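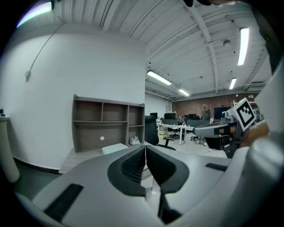 Una de las pinzas de mano de Dostater, con su marcador en blanco y negro, en la oficina de Tradcombe.

Dostater cambia las almohadillas de sus pinzas de mano y fija un calendario de revisión

TRADCOMBE, octubre de 2019. La empresa Dostater ha renovado las almohadillas de agarre de las pinzas de mano con las que prepara tareas para su célula robotizada Utasance. El trabajo se hizo en las oficinas de la compañía en Tradcombe y obligó a parar la célula 48 horas.

Las almohadillas son la pieza que más se gasta. Según la empresa, las anteriores estaban montadas desde abril y habían perdido relieve en la punta, con lo que las piezas pequeñas resbalaban al cerrar los dedos. A partir de ahora se sustituirán cada 200 horas de uso y se limpiarán con un paño sin pelusa al terminar cada turno.

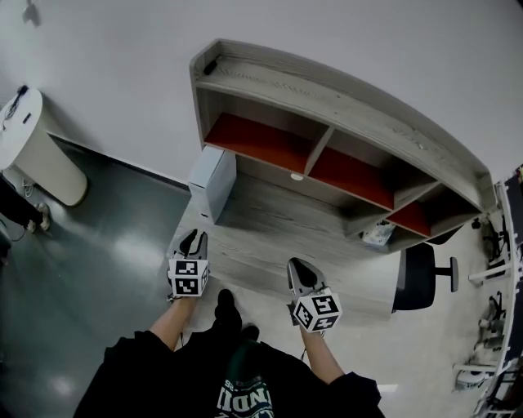 La segunda parte de la revisión corresponde a los marcadores, que permiten al sistema situar cada pinza en el espacio. Un marcador rayado o mal pegado desplaza la posición calculada, y Dostater fija el límite admisible en 2 milímetros. Si se supera, hay que despegarlo, limpiar la base y repetir la calibración completa, que lleva casi 100 minutos por pareja de pinzas.

Los recambios los suministra Ametepe, que también se encargará de revisar los tornillos de los dedos. Dostater prevé aplicar el mismo calendario al resto de sus equipos cuando termine el contrato de mantenimiento vigente. La empresa no ha comunicado el coste de la intervención.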